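ROBOTICS CLUB NEWS

Spring build update, room 10

Quick one from us because the newsletter deadline is noon and the person who usually writes this is at the dentist. So. Where things are.

The Ladholm Challenge is in May. Our entry is called Zimis (do not ask, it was a vote). Same league as last year, new task: table setting. The robot has to pick up dishes and glasses and put them where the judges' card says, no tipping, no breaking, no help once the clock starts. Maximum score is 700. Last year we got 557 on the sorting task and were very pleased with ourselves until we saw what the Leblanc team got.

Big change for this season is that we're teaching by doing. In the fall we tried to write out every move in code and it was slow and everyone got grumpy. Now a student does the task with the hand-held grippers, we record it, and the recordings go into the training set. Goal is 60 good ones per object before spring break. Plates are done. Bowls nearly done. Forks, well. Forks are flat and horrible.
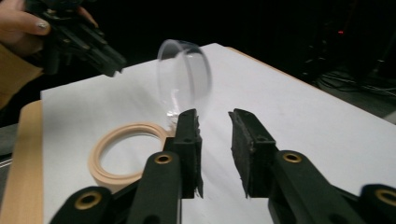
Glasses are the hard part and we knew they would be. Stemmed ones especially, the judges love them, and the rules give a bonus for any stemware placed upright. The trouble is the stem. It's thin, you come at it from the wrong angle and the whole thing swings, and then you have a wine glass tilted over on its side with the stem down by one fingertip and everybody in the room holding their breath. A plain white surface helps us see what's going on, but clear glass on white is still tough on the camera, so expect us to try a darker cover next month. We've also gone to two grippers, one per hand, for all the glass work. It took a while to get used to. Most people want to move both hands at once, and the better runs come from keeping one still.

Foam pads. Please read this bit if you are on the build crew. The black foam on the fingertips gets ragged fast, you can see the fraying along the edge already, and once it goes the grip changes and the recordings from before and after don't match. New rule, check the pads before every session. If bits are coming off, swap BOTH fingers, not just the one. Spare foam is in the drawer under the printer. Write it on the sheet when you take the last peice. The glue needs overnight so don't leave it till the morning of.

Linkage arms are holding up fine by the way. The Potel kit ones from last season kept loosening at the pivots and we lost whole afternoons to it. The new ones we printed ourselves and so far no complaints.

Other stuff, fast:

Code crew is meeting at lunch now instead of after school. Bring food, keep it away from the laptops.

We need glasses. If your family has odd ones at the back of a cupboard, the only one left from a set, that kind of thing, we will take them. Stemmed or not. They may not come home again.

Also old placemats and coasters, any color, the card can ask for a glass on a coaster and we want a bunch of different ones.

Safety glasses on for all glass work. Yes even if you're just watching. Shoes with closed toes too, we had to send two people home to change.

Permission forms for Ladholm are due by the end of March. The bus leaves at 6:30 in the morning and it wont wait. Forms are in the folder by the door, and there's a lunch choice on the back that people keep missing.

New members still welcome, any grade, no experience needed. If you have steady hands we really want to meet you. Come by after last bell and somebody will hand you a gripper and a fork.

More next month, with scores from the practice round if we get through it.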